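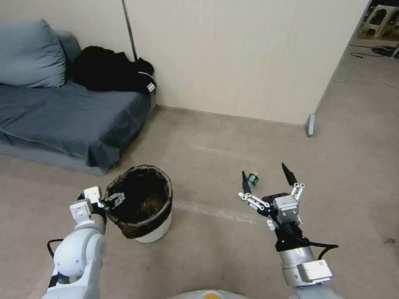
Dorota Piątek wrote under my last post that the heap paradox is a cheap trick, that anyone with eyes knows a heap when they see one, and that philosophers should be made to shovel a few before they're allowed to write about them. Dorota, I love you, and I have been arguing with you in my head for a week (in the shower, mostly, and once out loud in the parking lot at Molora).

So let's go again. You have a heap of sand. You take away one grain. Still a heap, right? One grain can't be what makes the difference. Take another. Still a heap. You see where it's going, and the Greeks saw it too, a very long time ago. Keep agreeing that one grain never matters and you end up calling a single grain a heap, and then you're calling no sand at all a heap, and somewhere in there you should have said stop. But where?

Dorota's answer is "when it stops looking like one." Fine! I'd say the same if somebody asked me on the street. The trouble is that "looks like a heap" slides around in exactly the way "heap" does. You can show me two piles that I can't tell apart, and then a third I can't tell apart from the second, and keep going until you've walked me from a mountain to a crumb. At no step did anything look different from the one before. So I don't think looking gets us out of it. I think it's how we get into it.

I've been reading the Zarnley reader on vagueness, the fat green one, which I bought in July and only opened over the holidays. Page 261 is where my pencil notes go from tidy to furious. That's the start of the chapter defending the idea that there IS a sharp line. There's a last grain. Remove it and the heap is gone, snap, and we just can't ever know which grain it was. The first time I read it I laughed. The second time I got annoyed. The third time I was on the couch with cold coffee thinking, oh no, what if this is right?

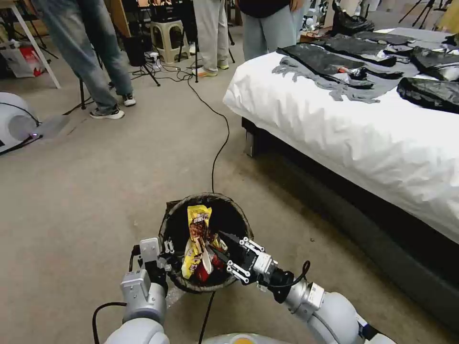 Wrapper in the wastebasket.

Here's why it got to me. If you give up the sharp line, you have to give up something else, and all the other things are expensive. You can say that "heap" is neither true nor false of the middle piles. Okay, but then where does the middle start? Now you've got a fuzzy edge between the clear heaps and the unclear ones, and you're doing the whole thing over with a new word. You can say truth comes in degrees, so that "that's a heap" is a little bit true and then a little less true. I was a big fan of this one in college! But then a pile gets some exact degree of heapness, and I have no clue what would make it that degree and not a hair more. It's the sharp line again, only with lots of them.

Esperanza Kowalczyk and I went back and forth on this by email until I think we were both a bit sick of it. Her view is that the puzzle only bites if you let somebody march you along one step at a time. Words like "heap" and "tall" and "bald" are for getting through the day, she says, and nobody in real life gets quizzed on every grain. I like that a lot. I also think it's changing the subject (sorry, Esperanza). I can refuse to march and the piles are still all there, lined up, and the question of which ones are heaps hasn't gone anywhere just because I declined to answer it. 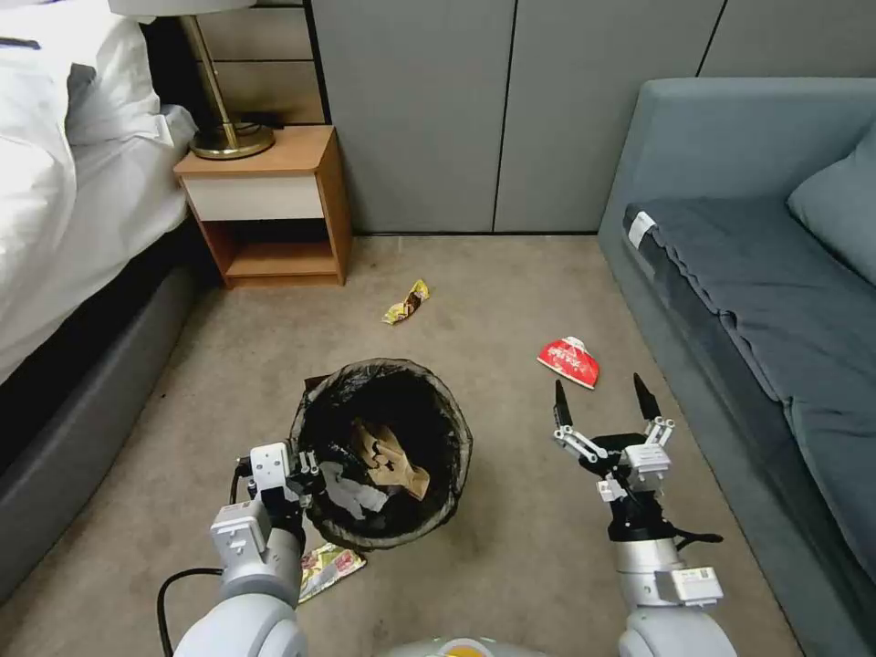 Colors are the version that finally made me feel the pull of the thing, much more than sand ever did. I don't own a heap of anything, so "heap" was always a bit of a classroom word for me. Color words I use all day long. Take the sofa on the right there. Is it gray or is it blue? I say gray-blue, which is me ducking the question, and you could now ask me where gray-blue stops and plain gray begins and I'd have to duck again. You could line up fabric swatches from one end to the other, each a perfect match for its neighbor as far as my eyes can tell, and I would happily call the first one blue and the last one gray. The sharp-line people say one of those swatches is the last blue one. I can type that sentence, but I can't make myself believe it.

Where does that leave me? Somewhere between grumpy and undecided. Some days I think the fault is in the step, the innocent little "one more won't matter," and that we ought to be a lot more suspicious of it than we are. (Try it on cookies. Try it on minutes late to work.) Other days I think the step is fine and language is just sloppier than logic would like, and we should leave it alone.

I've got two more things to read before I post on this again. One is the set of Lacson lectures, which a couple of you recommended and which my library has promised to dig up. The other is a short paper on whether the world itself can be vague, like whether a mountain has a fuzzy edge all on its own with no words involved. I started that one last night and fell asleep on it, but that's on me and not on the paper.

Dorota, comments are open. Bring your shovel.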